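Search this blog
Type and press enter

February
by Si-eun Kong
2 min read

When I moved to Potitz, I thought that my grammar was good and my ear was bad. After one winter here I think it is the opposite. I understand my neighbours well enough, but when I write to them I stop at every small word. Is it "in the evening" or "at the evening"? Why then "at night"?

So I started to keep a notebook. Each day I copy one sentence that I heard, on the bus or in the bakery, exactly as the person said it. My favourite is still from Mrs Baek downstairs: "I'm not being funny, but your bin is out on the wrong day." I needed a dictionary and a friend to understand that she was quite annoyed.

I write in the morning, before 11, with something to drink near me. Often I walk from room to room and say the sentence aloud.
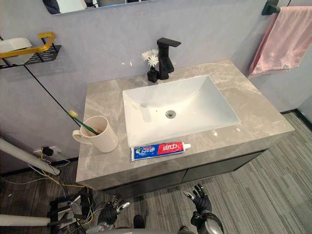 The cream mug, this time next to the sink.

My old teacher in Brisine told us that a person needs around 2000 words for daily life. I have stopped measuring. This week I learned "drizzle" and "to pop in", and I used both of them on the same afternoon.

Older posts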